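How to Get White Rings and Cloudy Marks Off a Table

Posted in Around the House

My mother had a rule that no glass ever touched the dining table without something under it, and I broke that rule for most of my twenties. I have since had plenty of time to make up for it. Between a drop-leaf table that came down through the Mustonen side of the family, a secondhand desk, and a kitchen table that sees three meals a day plus homework, I have dealt with just about every kind of mark a cup or a hot dish can leave behind. Most of them are easier to fix than you'd think, so take a breath before you start pricing new furniture!

First, find out what you have

Please don't skip this part, even if you're itching to get going. Tables come with all sorts of surfaces, and what works on one can make a real mess of another.

Look at the edges and the underside. On solid wood, the grain you see on top carries over and shows up as end grain at the ends of the boards. Veneer is a thin slice of real wood glued to something else, and you can often spot a fine seam near the edge. Laminate has a printed pattern under a hard plastic skin, and if you look long enough you may find the same bit of grain turning up twice.

If it's real wood or veneer, you also want to know the finish. Put a drop of rubbing alcohol on a hidden spot, wait a minute, and touch it. If it goes sticky, you probably have shellac, and you should keep alcohol well away from the rest of the piece. If nothing happens, it's most likely a modern varnish and a good deal tougher.

What you'll need

A few clean cotton cloths (old T-shirts are perfect)
Dish soap and warm water
An iron with the steam turned off and the tank empty
Plain white toothpaste, no gel and no whitening grit
Baking soda
Furniture paste wax, for wood only
A soft brush or an old toothbrush

White rings on finished wood

A white mark usually means moisture is caught in the finish, which is the good kind of mark to have. A dark one has gone down into the wood itself, and that's a bigger job than we're taking on today.

Start by wiping the table with a barely damp cloth and a drop of soap, then dry it well. Give it an hour. Fresh rings sometimes fade on their own overnight, so if you can stand to wait until morning, do.

If the ring is still there, fold a dry cotton cloth in two and lay it over the mark. Set the iron on its lowest heat and touch it down for two or three seconds, then lift and look. Keep going like that, a few seconds at a time, moving the iron a little with every touch. Ritva Toivonen taught me this one over coffee on a Wednesday afternoon, on her own table, with me wincing the whole time, and the ring was gone before the pot was empty. Stop if the finish starts to feel tacky. And don't try this on shellac or on anything you'd be heartbroken to lose.

For a faint ghost of a ring that the iron leaves behind, mix equal parts toothpaste and baking soda and rub it in very lightly with a cloth, going with the grain. Wipe, dry, and check every few strokes. You're polishing the top of the finish, and it's surprisingly easy to get carried away and end up with a shiny spot. A thin coat of paste wax over the whole top evens things out nicely.

Marks on laminate

Laminate is a different animal. Water on top of it won't usually leave a ring, so a cloudy patch is often just a film of old polish, hard-water minerals, or soap that never got rinsed off. Leave the iron in the closet for this one.

Wash the spot with warm water and dish soap, rinse with a second cloth, and dry it right away. If it's still cloudy, try one part white vinegar to four parts water, wipe it on, and rinse again. For tea or marker, make a soft paste of baking soda and water, let it sit for five minutes, and lift it off without scrubbing. Skip the scouring powder and the green side of the sponge, please. Once the top layer is scratched dull, I don't know of any way to bring it back at home.

Keep water away from the seams and edges, too. The board underneath swells if it gets wet, and a puffed-up edge stays puffed up.

Checking your work

Crouch down so your eyes are nearly level with the tabletop and look across it toward a window or a lamp. Streaks and leftover film show up that way when they're invisible from above. I like to do this once in the evening and again the next morning - in December the light in my kitchen is so poor that I've called a table finished twice and been wrong both times.

After that, put out coasters. Cork ones are my favorite, and felt is fine under a vase as long as you wipe up any drips.
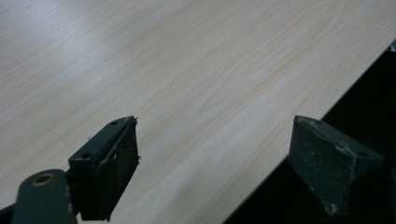

Pale wood-grain laminate, with the light softening the grain on one side.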